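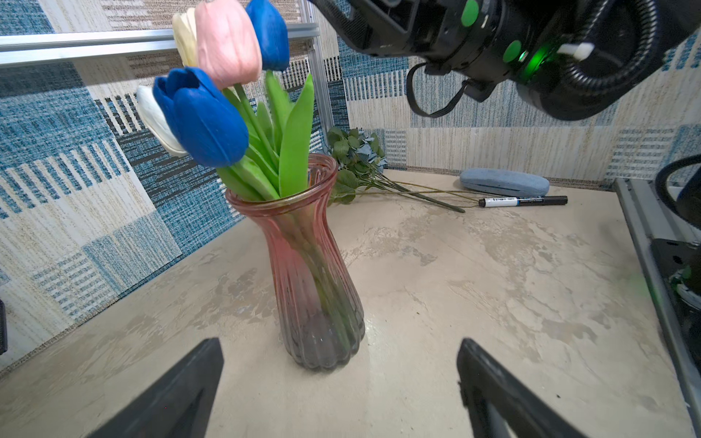 Are you sure it wasn't just the sprinklers, a reader asked under my last post about the water bill. Fair question. I don't have sprinklers, but I went down the same road and started outside, and that cost me most of a weekend. Thread on what I did, in order, mistakes included.

The bill came in October. It had a line on the back saying my use was high compared with the same period last year. I don't read the back of the bill. I only looked because the total on the front was wrong enough that I thought they had sent me a neighbor's.

I live alone in a house in Drevine with two bathrooms, one of which is mainly for guests. I normally use 60 gallons a day. I know that now. Before October I couldn't have told you if it was 6 or 900.

Our water district is Ernach. They put in new meters a while back and you can see daily use on a site called Nilix. I had the letter with the login code in a drawer, unopened. If your district has something like it, go set up the account before you need it. Mine took three tries because the account number has to be typed with the dashes.

Once I was in, the chart was plain to read. Normal, normal, normal, then a day at 600 gallons. Then a few medium days. Then normal again for most of a week. Total over my usual for the billing period: 1,365 gallons.

The up and down part is what threw me. I figured a leak would be steady. So I decided it had to be something I was turning on, and the only thing I could think of was the hose.

I checked the hose bib, the washer in the hose, the spot where the line comes into the house. I walked the yard looking for soft ground. I dug a hole next to the meter box that I then had to fill back in. All dry.

Then I called Ernach. The woman on the phone was patient. She told me to shut off everything in the house, read the meter, wait, and read it again. I said I'd get to it. I should have done it before I picked up a shovel.

How to do the meter test, for anyone who hasn't:
Nothing running. No dishwasher, no ice maker if you can help it.
Open the meter box and write down all the digits, including the small ones on the right.
Leave it alone for an hour.
Read it again. If the number moved, water is going somewhere.

Mine didn't move. So I thought the problem was over, and I told a few people it was over.

Four days later Nilix showed another jump. It started at 2 in the morning, when I was asleep, and kept going until I got up. If your site has an hourly view, use it. I had been looking at the daily bars the whole time and the hourly button was right there under them.

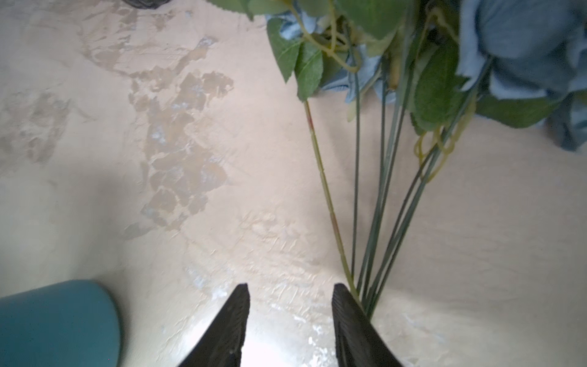 Artificial flowers, with the big pale blue one up in the corner.

OK so, hourly view. Water running overnight with no one awake meant I could quit thinking about the hose. It was indoors and it was something that could start by itself and stop by itself.

A toilet can do that. The flapper is the rubber piece at the bottom of the tank. When it gets old it warps, and some flushes it lands right and some flushes it doesn't. When it doesn't, water trickles into the bowl and the tank keeps refilling until someone flushes again or bumps the handle.

I had read the usual advice that you'd hear it. I didn't. The guest bathroom is at the far end of the hall and I keep that door closed to save on heat.

The test is food coloring. Put several drops in the tank, don't flush, come back in half an hour and look in the bowl. I did my own bathroom first and the bowl stayed clear. In the guest bathroom the bowl was green.

I almost missed it there too. The first time I tried the guest toilet it was clear. I did it three times on three different evenings and only the third one showed. If your leak comes and goes, one clean test doesn't tell you much.

I took the old flapper to Thaler, the hardware store, in a sandwich bag. Bring the old one. There's a whole wall of them and they come in different sizes, and the size isn't printed on the toilet anywhere I could find.

Replacing it:
Turn the valve behind the toilet clockwise until it stops.
Flush to empty the tank.
Unhook the chain, pull the old flapper off the two pegs.
Push the new one on, hook the chain with a little slack.
Turn the water back on and flush it a few times while you watch.

I got the chain wrong the first time. Too short, so it held the flapper up a hair and leaked worse than before. Too long and it gets caught underneath. One more link of slack fixed mine.

Also wipe off the ring the flapper sits on. Mine had a crust on it from the hard water. An old dish sponge took care of it.

I called Ernach back and asked if they do anything about the bill. They have a leak adjustment form — one page, and they want a receipt for the part. I had thrown the receipt out. Thaler printed me another from the card number, which was nice of them. The form went in this week and I haven't heard yet.

A couple of people asked if the valve behind the toilet was hard to turn. Mine was stiff but it went. If yours won't budge, don't lean on it with a wrench. Shut off the water at the main and work from there.

I put a reminder in my phone to do the food coloring in both bathrooms every November, same time I change the furnace filter. I also turned on the usage alert in Nilix. It emails when a day goes over a number you pick. I set mine at double my normal day and so far it has gone off once, for laundry.

Will add a post when the adjustment comes back, yes or no.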